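Grusance Community Furniture Reuse Program
Interim Progress Report to the Tolthorpe Fund

Submitted: 2020-02-28
Prepared by: Florin Preda, Program Manager
Reviewed by: Hongjun Mao, Director of Operations

1. Purpose of this report

This report covers the second half of the current grant period. It describes the work carried out under the agreement with the Tolthorpe Fund, explains two changes to the work plan that were approved in December, and sets out what remains to be done before the final report. Financial statements are provided separately in the form requested by the Fund and are not repeated here, except where a change in spending affects the schedule.

The program collects household furniture from donors in the Grusance area, repairs it where repair is sensible, and places it with households referred by partner agencies. The grant supports the repair workshop, the delivery service, and the staff time needed to run the referral desk. It does not pay for the lease on the Mamo Street warehouse, which continues to be met from general funds.

2. Placements and referrals

During the period the program placed 1312 items of furniture with referred households. The work plan called for 2000 items over the full grant term, and the program is on course to meet that number if the present pace is kept through the spring. Tables, chairs, and chests of drawers made up most of the placements. Beds remain the item most often requested and the hardest to supply, as the program accepts only frames and does not handle used mattresses.

Referrals continue to come mainly from housing agencies and from the county's family services office. The referral form was shortened in response to comments from caseworkers, who found the earlier version slow to complete. The new form asks for the size of the household, the items needed, any stairs or narrow doorways at the address, and a telephone number for the person who will be at home. Questions about income have been removed, given that the referring agency has already confirmed eligibility by the time a request reaches our desk.

One effect of the shorter form was not expected. Agencies now send requests earlier, in several cases before the household has signed a lease. Staff have had to hold furniture for families whose moving date was uncertain, and this has taken up floor space in the warehouse. We have since asked agencies to wait until a move-in date is known, and we will hold items for no longer than two weeks after that date. Most partners have accepted this rule. Discussions continue with one agency that places families on very short notice and would like an exception.

3. Repair workshop

The workshop moved from the rear bay of the warehouse to the east room at the start of the period. The east room has better light and a separate door, so finishing work can be kept apart from the loading area. Electrical work for the move was completed later than planned. The landlord required an inspection before the new outlets could be used, and the inspector's first available visit fell after the date on which the workshop was due to reopen. Repairs were limited to hand tools until the inspection was passed.

Much of the workshop's time is spent on tables. A table with a sound top and a weak leg can usually be returned to use in one session. A table with a damaged top takes longer and may not be worth the labor. Under the previous practice each repairer made this decision alone, and similar pieces were sometimes treated very differently. A written surface guide is now in use. It directs staff to clean the top first, look at it again under good light, and only then decide whether sanding or refinishing is called for. Light marks and small differences in color are accepted. Raised edges, splinters, and deep cracks are not.
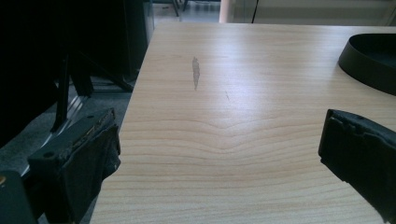 Pale wood-grain table top with a narrow gray mark on its surface.

The guide has reduced the number of tops sanded without need. It has also shown that a good share of donated tables can go out with cleaning alone, which leaves more bench time for chairs. Chair repair had fallen behind in the first half of the grant period, mostly on account of loose joints that need to be taken apart, cleaned, glued, and left in clamps overnight. An additional set of clamps was bought from the small equipment line, and the backlog of chairs has now been cleared.

The workshop changed its wood glue and clear finish during the period. Both are now bought from Tedoneo, a regional supplier that delivers to the warehouse at no charge on orders above a set amount. The finish dries more slowly than the product used before, and items must stay on the racks for an extra day. Staff consider the result to be harder and easier to wipe clean, and intend to continue with it. A second drying rack has been built from salvaged lumber to make up for the longer drying time.

4. Delivery service

Deliveries are made by a crew of 2 using the program's truck. The truck was off the road for nine working days while its lift gate was replaced. A rental vehicle was used for urgent deliveries, and the remainder were rescheduled. All households affected were contacted by telephone, and each was offered a new date before the end of the following week.

The crew now calls each household on the afternoon before a delivery in addition to the call made when the date is first set. Missed deliveries have fallen as a result. Where a delivery is still missed, the usual cause is a change of telephone number between referral and move-in. The referral desk has asked agencies to supply a second contact wherever possible.

Stairs remain a concern. Several addresses served in this period were on the third floor or above in buildings without an elevator, and large chests of drawers could not be taken up safely by two people. The program's practice is to offer two smaller pieces in place of one large one. Families have generally been satisfied with this, though it draws down the stock of small chests quickly.

5. Changes to the work plan

Two changes were approved by the Fund in December.

The first moved a portion of the training budget into part-time wages for the referral desk. The outside training course named in the original proposal was withdrawn by its provider, and no comparable course was found within reasonable travel distance. Training has been given in-house by the senior repairer, with a short written record kept for each staff member.

The second change postponed the opening of a Saturday collection point until the next program year. The site that had been offered was sold, and the new owner did not wish to continue the arrangement. Hongjun Mao has visited two other sites. One has adequate parking but no covered area. The other is suitable in most respects and is awaiting a decision on insurance.

6. Records and inventory

The paper inventory cards have been replaced by a shared spreadsheet, with each item given a number at intake. The sheet held 2031 entries at the close of the period, including items carried over from earlier months and items later sent for recycling. Entries made in the first weeks were uneven - some described an item only as "table" or "misc." - and these have been corrected where the piece was still in the building. A short list of standard terms is now posted at the intake desk.

7. Work remaining

The following work is planned for the rest of the grant term:

Complete the insurance review for the proposed collection site and report the outcome to the Fund.
Agree on terms with the agency requesting an exception to the two-week holding rule.
Extend the surface guide to cover painted furniture, which is now judged case by case.
Carry out a telephone survey of households served, using the questions agreed with the Fund at the outset.
Service the truck before the busy moving season begins.

Survey calls will be made by the referral desk at times when delivery requests are light. Families will be told that taking part is optional and that their answers have no bearing on future requests. Results will be included in the final report, together with the full inventory summary and the closing budget statement.

Questions about this report may be directed to Florin Preda at the Mamo Street office.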